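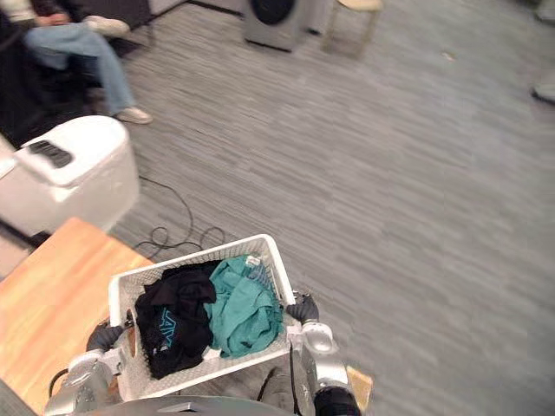
Moataz Samir writes that I am overthinking it: "A basket is a basket. Mine is twelve years old, it has holes, the clothes go in, the clothes come out. What is there to say?"

Well, a page's worth. He may be right that the price on the sticker makes no difference. I bought a Vundetti basket with a padded handle and a lid on the strength of an article that called it a game changer, and the game is the same as before. The lid came off in the first week because it kept damp gym shirts damp. What I do want from a basket is open sides, so air gets at whatever is sitting in it, and a smooth rim that doesn't catch on knits. Plain white plastic does both. Run a finger along the inside of the rim in the store. If there's a sharp ridge left from the mold, put it back and take the next one.

The rest of this page is laundry advice I have been given, read or paid for, tried at home, and mostly gone off.

Put the basket at hand height

This one I keep. A basket on the floor means bending for every sock, and most people's answer is to pick up everything at once and drop half of it. A chair next to the washer is enough. You don't need the folding Antal laundry stand that Bo-ram Geum swears by (she has offered to sell me hers, which tells me something). Check that the basket sits flat and doesn't hang over the front of the seat, and stand the chair on the side where the washer door isn't going to swing. 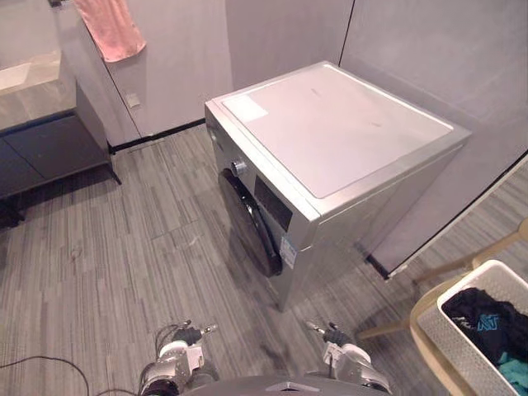

Small laundry rooms that share space with a bathroom sink have one more problem, and it's the vanity. It becomes a shelf for whatever is waiting to be washed. Then someone brushes their teeth over it. Keep the counter for the sink, hang the towels that are in use, and let the basket be the only place where dirty things are allowed to wait. I'd also think twice about carpet near a washer, whatever the salesman says about carpet tiles. Yes, you can lift a single tile and dry it. I have lifted a single tile and dried it, and it never lay quite flat again.

Sorting, but less of it

The Birkska leaflet that came with my detergent recommends seven piles. Seven! We are two people. I sort like this:

Towels and anything that sheds lint, alone.
Dark and strong colors together, black with navy, teal with green, once they've each been through a wash or two.
Whites and pale things.
New bright items, on their own the first time, cold.

To find out if a color runs, wet a hidden seam and press a white rag on it for a minute. If the rag stays white I stop worrying. Vinegar to "set" the dye is a tip I've seen in four places and I have yet to see it do anything to a modern cotton T-shirt except make it smell like salad.

Printed T-shirts go in inside out. Big printed letters crack along the folds if they spend an hour rubbing on zippers, and a hot dryer finishes the job. I was doubtful about this one too, so Seung-woo Cha and I washed two of the same black shirt all winter, his right side out and mine reversed. By April his looked older. Two shirts prove very little, I know, but turning a shirt costs nothing.

Loading

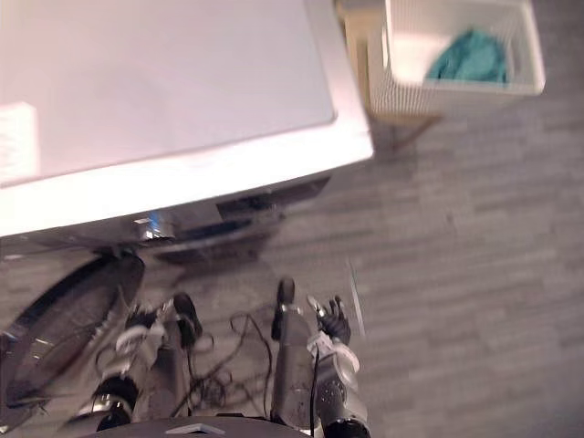 The rule in every manual is some version of "do not overload," and it's a useless rule if you can't tell when you've done it. Mine is a hand laid flat on top of the load. If it slides in between the clothes and the top of the drum without pushing, close the door. If you have to lean on the pile, take out a pair of jeans.

Drop things in one at a time, shaken open. I resisted this for years as fussy. But a shirt that goes in as a ball tends to come out as a ball, and the middle of the ball still has deodorant in it. Feel the pockets while you're at it. Chang-ho Seok once washed a paper bus schedule with a load of black towels and was still picking it off in the next season.

Leave the door open afterward. The sour smell people buy tablets for is mostly a closed door. A pack of 30 tablets would last me years at the rate I think a washer needs them, and the packet wants you to use one every week. Wipe the rubber seal with an old rag, dry the glass, leave the door ajar. If you have small children or a cat, leave it open only when you're there to watch it, and check the drum before every load regardless.

Spin speed

I have tested this as well as a person can with a kitchen scale. One load of towels came off the slow spin 570 grams heavier than off the fast one, and that is water the dryer or the line has to deal with. So fast for towels and jeans, slow for anything printed, knitted or thin. I don't touch the other programs. There is one on mine called Brikirdale Fresh and I couldn't tell you what it does, and neither could the shop.

Picking things up by the middle 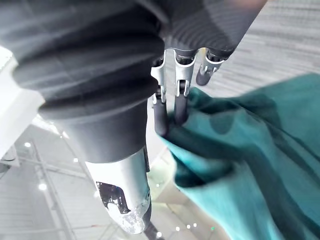 A teal cloth, pinched up by a fold.

Fine for dry cotton. With a wet sweater, never: the weight of the water hangs from that one point and you'll have a peak in the shoulder for good. Get both hands under it and lift it like a pie. Wet towels can be grabbed any way you want.

Deok-su Yook asked whether to shake things out before the dryer or after. Before. One snap each, and the sheets get two. I tried skipping it for a month and ended up ironing pillowcases.

Last updated 3/13/18. Fabric softener gets its own page, when I've calmed down about it.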